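Opinion > Machines > Write the rule before you run the robot

I've sat through a lot of arguments about robot safety rules, and almost all of them start too late. Somebody already has a number they like. Then the rule gets bent around the number. My friend Peter Kollár at Danko calls this painting the target after the shot, and I've done it myself, more than once (sorry, Peter).

So let me make my pitch. If you test a household robot in simulation, write down what counts as a failure before the first run, and put it where everybody can read it.
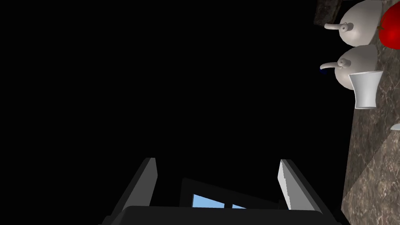 At Rallum we did 598 simulated runs last November and I was so proud of them! Then a new hire asked whether a bump counted as a failure. We had three different answers in the room. It took us 14 emails to settle on one, and 32 runs flipped from pass to fail.
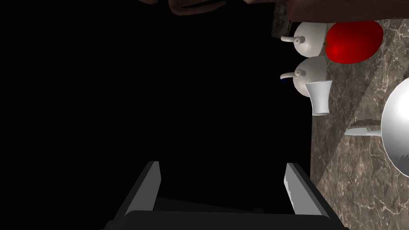

Clearance is the rule people skip most. Everyone writes down "don't drop it" and hardly anyone writes down how close the hand may pass to the things it wasn't sent for. Think of two white teapots standing right up against each other, with a cup at the side of the lower one and an apple pressed to the other. Reach for any of those and you're a neighbor to the rest. If your rule only talks about the thing being picked up, you haven't got a rule for a kitchen.

I'd also like the sharp stuff listed separately, and a plain limit on speed near people. And please, please record the runs you threw out. A simulation is cheap to restart, so it's awfully easy to restart one that was going badly and forget it ever happened.

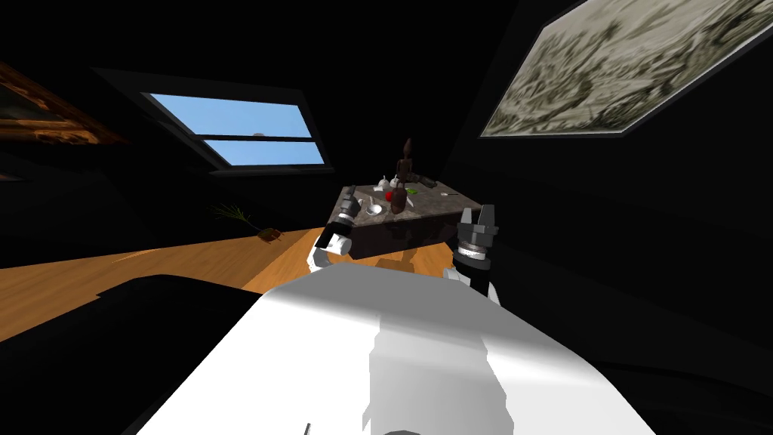

Would this slow us down? Sure, a bit. I can live with that.

Comments

kendeten_fan: Agree on the thrown-out runs. We kept ours and there were 390 of them. Ouch.

Marge in Jonport: Who checks the rule once it's written, though?

tb: Three answers sounds low to me.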